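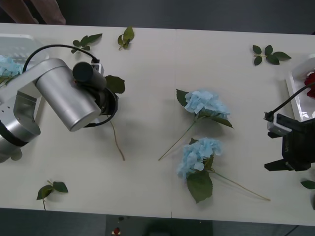
Two robot arms above a white table.

Film Help › Endings and explanations

Did I understand the ending of Plondano correctly?

Posted by Hajnalka Barta, September 2023

Hello to all. English is my third language, so please excuse me if I write something strange. I watched Plondano with subtitles, and I think the subtitles were not complete, so maybe I lost an important sentence.

My problem is with the last part. Irma has sold the hotel and she goes down to the ferry with one suitcase. The brother is waiting on the pier, he gives her the envelope, and she does not open it. Then we see the dining room again, with all the tables prepared, and the old waiter is lighting the lamps. But the waiter died in the middle of the film! We even saw the funeral, with the long walk in the rain.

So is the dining room a memory of Irma, or is it a dream, or was the funeral for another person? My husband says that the director only wanted a pretty picture for the end. I don't believe this, the film is too careful in every other place.

A second thing, smaller: is it true that there is a longer version? The copy I saw was 140 minutes. 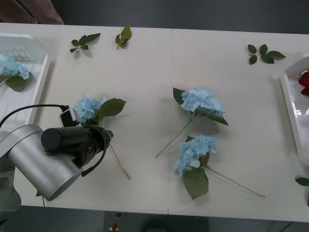

I should also say that I saw Parnamora before, by the same director, and there the ending was very clear to me. The sister comes home, the door closes, finished. So I was not prepared for a film which stops in the middle of a feeling. I liked it very much – I only want to know what I liked.

2 answers

Tymoshchuk_fan

its a memory. watch it again with the sound up, you can hear the ferry horn in the dining room. she's on the boat thinking about the hotel. no idea about a longer version

Grosar

I have seen this film 3 times, once in a cinema, and I would like to answer a little longer. I am also not a native speaker, so we are in the same boat.

The ferry horn is there, this is correct, but I don't think it decides the question. Please look at how the dining room is filmed in the first half. The camera always stays near the kitchen door, at the height of a person who is sitting. This is the place of Irma as a child, on the stool. In the last shot the camera stands on the other side, by the windows, and we see the stool with no one on it. If it was her memory, I would expect the old position. For me it is the memory of the waiter, or maybe of the house itself.

The funeral was for the waiter, there is no doubt. The priest says his name, Anton, but he says it quickly, and in my subtitles it was also missing. Perhaps this is your lost sentence.

About the envelope: earlier the brother says that he owes her 700 from the summer of the flood. It is a very short line, in the scene with the broken boiler. I believe the money is in the envelope, and she does not open it for the reason that she forgave him already. But other people read it as a letter from the mother, and the film allows both.

For the longer version, I know only one that was shown at a festival in May. It has one more scene between Irma and the buyer, in the car, and it explains too much in my opinion. The buyer says what the hotel means to him and after that you don't wonder about him anymore. I prefer the one you saw.

Your husband is a little bit right too – it is a very pretty picture.

Comment from Hajnalka Barta

Thank you, Grosar! I went back to the funeral and yes, the priest says Anton and there is no subtitle at all. The stool I did not notice. I will watch the first half again this weekend and look where the camera is.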